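The Foam Floor Fad

Zokberg wants you to believe a puzzle mat can replace a table. I spent five days with one in January, and I'm not sold.

The pitch is simple: click the tiles together, set out your drinks, sit down. Mulerport sells nearly the same thing and makes the same promises. 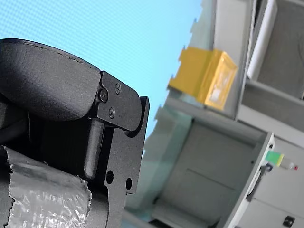 Storage is the part the ads skip. Two people can lay a mat in a minute, but then every can and cup needs a shelf to go back to. And a plastic cup next to a seam makes me nervous. Foam gives when you lean on it, whatever the box says.

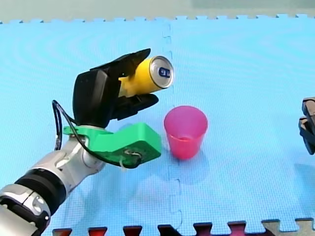

What I'd Buy Instead

A low tray, for 30 dollars or less.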